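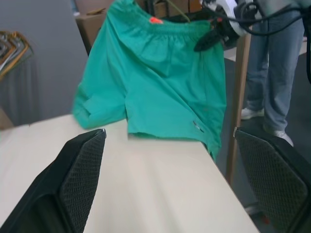
Handout 4: Comparing gripper fingers on hanging garments

Course notes, A. Eder. Lab section: B. Berchtold.

4.1 Purpose

Rigid parts let us rate a gripper by payload and closing force. Clothing does not. A waistband changes thickness along its length, thin fabric slides under load, and the hem moves when the top is pulled. This unit compares two finger types on the same garment: the Hou finger, with a patterned pad on the inner face, and the Rorus finger, with a smooth pad.

4.2 Setup

Two arms work at one table. The first grips or presses the garment near the waistband – elastic gathers give it something to close on. The second approaches from the front with the fingers under test. Use lightweight shorts on a hanger. Set the hanger height so that the lower part of the garment touches the tabletop.

4.3 Procedure

Each finger type gets 60 grasps, split evenly between waistband and hem. Close at the low force setting, lift 46 mm, hold for 3 seconds, release. Log every grasp as held, slipped or missed. Re-hang the garment after a slip.

4.4 Reading the wrist view

The wrist camera sees both fingertips and whatever lies between them. Check that neither finger hides the grasp point before closing. Fabric that folds on the table is easily mistaken for the hem; compare the left and right legs first.

4.5 To hand in

Log file, a slip rate per finger type and grasp point, and one paragraph on pad texture. Read the Narkstead notes on friction before section 4.3.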